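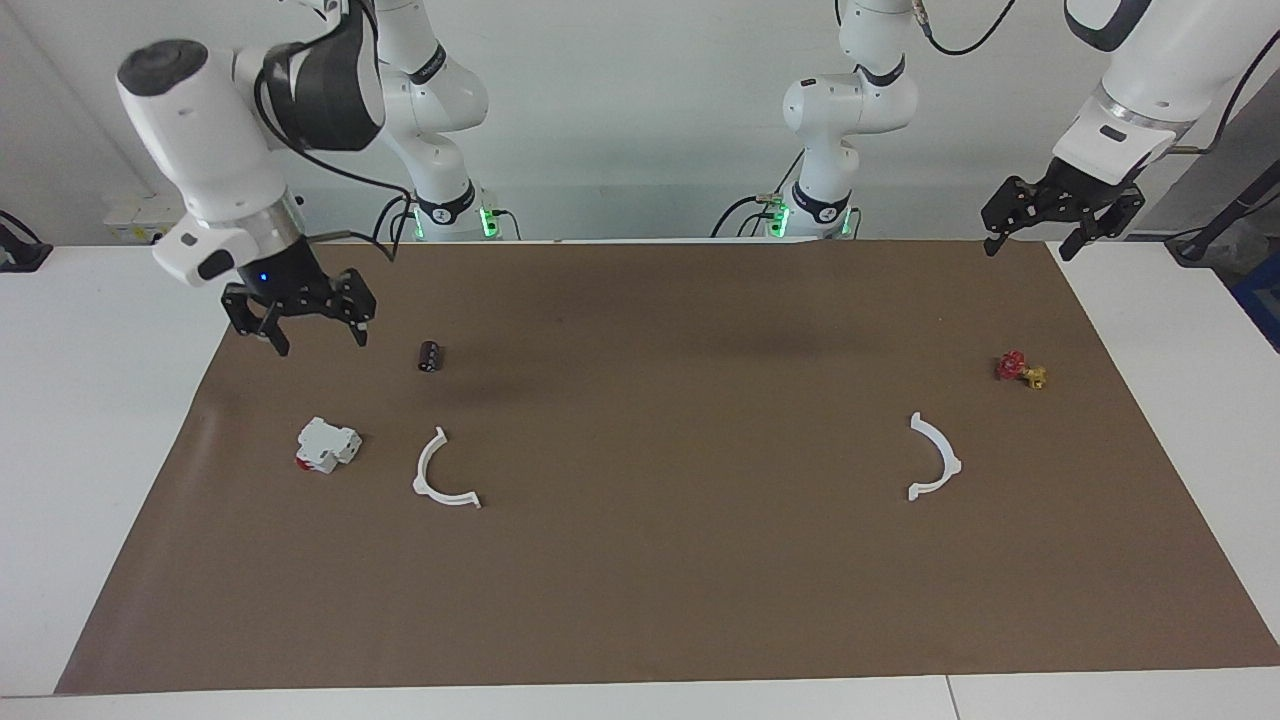 Two white robot arms at a work table.

Semness picks Temba for two-year school supply program
14 shares | 2 comments
Print | E-mail

Semness, a customer-data agency, will fund classroom supplies through the nonprofit Temba for the next two years. Nafula Kimaro, who runs community programs at the agency, said the choice came down to reporting.

"We wanted to see spending by school and by item," Kimaro said. "Temba closes its books on each grant within 44 days. The other groups we looked at reported once a year."

The program covers 493 teachers. Each gets a card that works only with approved suppliers – paper, books, lab materials and basic electronics. Unspent balances go back to the pool in November and are reassigned by need score.

Mutua Mosoti, operations lead at Temba, said the score uses enrollment, district budget per student and prior requests. "It is a weighted sum," he said. "Schools can ask for the weights and we send them the sheet."

Temba handled 2,844 requests in its last cycle. Mosoti said most delays came from mismatched tax forms, and the intake form now checks the school ID before a teacher can submit.

Semness staff will also get paid hours to help with intake. Kimaro said the hours are logged separately from the cash grant. "We don't add them together," she said. "They are different lines in the report."

Applications open at 9 a.m. Eastern on the first day of the cycle.

Related
Sekard renews library grant
Skandus opens matching fund to staff
How Temba scores requests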